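Burlap sacks for storing potatoes over winter, lined or unlined?

Trallgate Growers Board > Storage and Cellars

quyen_mai
Posts: 212
I have a root cellar that holds 38 to 42 F from November on, with humidity that wanders. Last season I stored everything in plain burlap and lost more to shriveling than to rot. By April the skins on the top layer were soft. I am considering a cotton liner inside each sack. Has anyone compared lined and unlined in the same cellar?

hutard_hill
Unlined. Burlap works because air moves through it. A liner slows that down and you trade shrivel for rot, and rot spreads. If the tubers are going soft, your humidity is too low. Fix the cellar, leave the sack alone.

quyen_mai
The gauge reads 76 percent most mornings. I know that is low. The floor is poured concrete, so wetting it down helps for a day and then it drops again.

cellar_dwell
76 is your whole problem. Potatoes want 90 or better. Set out wide pans of water, or put down a few inches of damp sand if you can stand the mess. Check the gauge too. The cheap dial ones drift. Seal it in a bag with a cup of wet salt overnight and it should read close to 75. If it doesn't, write the offset on the case.

Hòa Văn
I lined half my sacks two winters ago. Old cotton sheeting, washed, no softener, folded over the rim and tacked with a few long stitches. Same cellar, same variety, all cured for 2 weeks in the dark before they went in. I weighed every sack in and out.
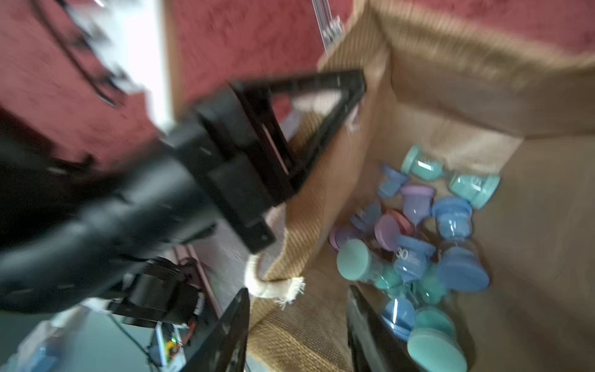
The lined sacks kept 97 percent of their starting weight through the end of February. The unlined ones were a few points lower. I threw out one rotten tuber from each group, so I saw no rot penalty, but my cellar is well vented and yours may not be. I would not line anything in a space without an intake and an outlet.

hutard_hill
A few points could be where the sacks sat. Were the lined ones near the floor?

Hòa Văn
Mixed, but I did not rotate them. Fair objection. The sacks by the door always lose more and I think three of those were unlined.

hutard_hill
Then I don't see how you separate the two. Swap positions every month and I'd take the number more seriously.

dulano_creek
Whatever you do, don't buy sacks that have been treated. Some are oiled for rope work or landscaping and the smell gets into the food. I got a bundle from Trịnh's feed counter that was fine, then a second bundle that smelled like kerosene. Air them on a line for a week, and if they still smell, use them for mulch.

Also hem your cut edges. Raw cloth sheds thread into everything and will keep unraveling — a zigzag stitch is enough.

quyen_mai
Mine are food grade, from a coffee roaster. They hold around 50 pounds if I leave room to tie them.

cellar_dwell
I'd fill them less. Weight on the bottom layer causes pressure bruising, and you won't see it until you cut one open. I stop at 30.

quyen_mai
Noted. Plan for this year: water pans first, recheck the gauge with the salt test, four sacks lined and four not, positions swapped on the first of each month. I'll weigh them on the same scale and post the numbers in spring.

hutard_hill
Good. Keep the onions out of there while you're at it.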